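Wall Mounting Should Be the Default for Kitchen Storage

Counter area is the scarcest resource in a small kitchen, and most storage products are designed as if it were free. A container that stands on the counter takes up its footprint all day, including the hours when it is not in use. The same container on two screws takes up wall, and wall is usually idle.

The rental units at Ormsby, where I kept maintenance records until July, have counters with 2000 square inches of usable surface. I measured the area under standing containers in one of them and got 390. That is close to a fifth of the surface, given over to objects that need only vertical support.

Many of these products already have keyhole slots molded into the back. The slots add little to the cost of the mold, and most buyers never use them. 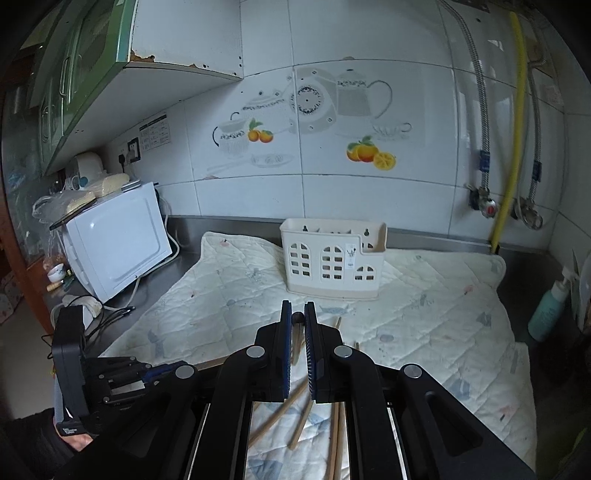
Why do so few people hang the containers they own?

The screws are missing from the box, and so is a drilling template. A tenant must measure the slot spacing, transfer it to the wall and find an anchor rated for the load. Most stop at the first step.

Kane Mahuika, who fits kitchens for Lidach, disagrees with me. He argues that tile is a poor surface to drill and that one cracked tile costs more than the space is worth. I accept the point for old glazed tile. A rail fixed once, at installation, answers it – seven hooks would serve an ordinary household.

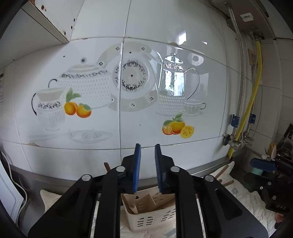 What Manufacturers Should Change

Print the slot spacing on the base. Supply two screws and two anchors. Agree on one spacing, so that a container from Treda fits holes drilled for one from Penia. Builders could then install a standard rail before the tenant moves in, and the drill could stay with the builder.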